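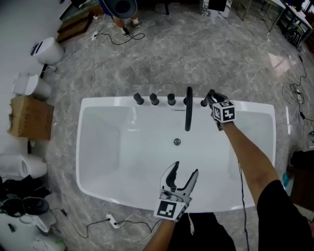

욕실 공사 끝나고 석 달쯤 지나서 쓰는 타래. 업체 고르는 얘기보다는 살면서 알게 된 것 위주로 적는다.

우리 집은 오래된 아파트고 욕실이 하나다. 7월에 철거부터 시작했다. 장마철이라 다들 말렸는데 이사 날짜에 맞추려니 그때밖에 없었다. 결과적으로 방수층 말리는 데 예정보다 이틀이 더 걸렸다. 급하지 않으면 봄가을에 하는 게 낫다.

관리사무소 신고부터 했다. 우리 단지는 같은 라인 세대 동의서를 받아야 하고 엘리베이터 사용료도 따로 낸다. 소음 심한 날은 철거 첫날과 둘째 날이었다. 동의서 받으러 다닐 때 그 날짜를 종이에 적어서 드렸더니 민원이 한 건도 없었다.

견적은 두 군데서 받았다. Rolusach라는 동네 업체는 908만 원, Trordale은 그보다 낮았는데 폐기물 처리비와 방수가 빠져 있었다. 견적서에 '일식'이라고만 적힌 줄은 전부 풀어서 다시 달라고 하는 게 좋다. 나는 Rolusach로 했다.

총액 중에 욕조 본체가 차지하는 비중은 생각보다 작다. 철거, 방수, 배관 옮기는 값이 컸다. 욕조를 바꿀까 말까로 예산을 고민하는 분은 배관 위치가 그대로인지부터 확인하시길.

욕조 용량은 꼭 봐야 한다. 내가 산 건 만수 기준 238리터다. 우리 집 보일러로는 뜨거운 물을 채우는 데 30분이 걸린다. 끝까지 채우는 일은 드물고 보통 3분의 2 정도에서 멈춘다. 사람이 들어가면 어차피 수위가 올라온다.

프리스탠딩은 벽에서 얼마나 띄울지가 문제다. 매장에서는 넓게 띄워 놓으니까 예뻐 보이는데 집에서는 그럴 공간이 없다. 애매하게 손바닥 폭만 띄우면 청소를 못 한다. 밀대가 들어갈 만큼 띄우거나, 아니면 한쪽은 벽에 바짝 붙이고 실리콘을 치는 게 편하다.

배수는 바닥 배관 위치가 전부다. 욕조를 들여놓고 나면 밑을 볼 수가 없다. 타일 붙이기 전에 배관 위치를 줄자랑 같이 찍어 두었다. 나중에 냄새가 올라와서 트랩을 확인할 때 그 사진을 썼다.

검정 수전 얘기. 물때가 하얗게 보인다. 크롬도 물때는 생기지만 검정은 더 잘 보인다. 쓰고 나서 마른 수건으로 한 번 닦으면 되는데, 매일 할 자신이 없으면 다른 색이 낫다. 산성 세제는 쓰지 말라고 설명서에 적혀 있었고 나는 중성세제만 쓴다.

핸드샤워는 욕조에 있으면 확실히 좋다. 욕조 헹굴 때 제일 많이 쓴다. 호스 길이는 살 때 물어보는 게 좋다. 반대쪽 모서리까지 안 닿으면 결국 바가지를 쓰게 된다.

욕조 테두리에 수전을 다는 방식이면 점검 방법도 물어보시길. 연결부에서 물이 새면 어디로 손을 넣는지, 욕조를 옮겨야 하는지. 판매처마다 답이 달랐고 모른다는 곳도 있었다.

바닥 타일은 Wijaya라는 수입 타일집에서 골랐다. 샘플을 집에 가져와서 물을 뿌리고 맨발로 밟아 봤다. 매장 조명 아래에서 본 색과 우리 집 욕실에서 본 색이 꽤 달랐다. 샘플 보증금은 반납할 때 돌려받았다.

타일은 넉넉히 주문하고 남은 걸 버리지 말 것. 나는 2박스를 남겨서 베란다에 두었다. 같은 제품도 생산 시기가 다르면 색이 안 맞는다고 한다.

줄눈은 회색 계열로 했다. 흰색이었으면 지금쯤 후회했을 것 같다. 그래도 샤워하는 쪽은 벌써 색이 조금 진해졌다.

환풍기는 공사하면서 같이 바꿨다. Sterkumlow 제품이고 습도 감지 기능이 있다. 목욕 후에 문을 닫고 돌려 두면 아침에는 거울이 말라 있다. 소음은 예전 것보다 작은데 밤에는 그래도 들린다.

아쉬운 것 하나. 콘센트를 하나 더 뺐어야 했다. 벽을 이미 뜯은 김에 하면 얼마 안 드는데 타일 붙인 뒤에는 일이 커진다. 세면대 옆 하나로는 드라이기랑 칫솔 충전기를 번갈아 꽂아야 한다.

하자 보수는 10월 13일 금요일에 한 번 받았다. 문턱 쪽 실리콘이 들떠서 다시 쳤고 하루 동안 욕실을 못 썼다. 잔금 치를 때 보수 기간을 계약서에 써 달라고 했던 게 도움이 됐다.

수도요금은 고지서가 두 번 나왔는데 예전보다 조금 올랐다. 일주일에 한두 번 욕조를 쓰는 기준이다. 가스요금은 겨울을 지내 봐야 알 것 같아서 그때 이 타래에 이어서 적겠다.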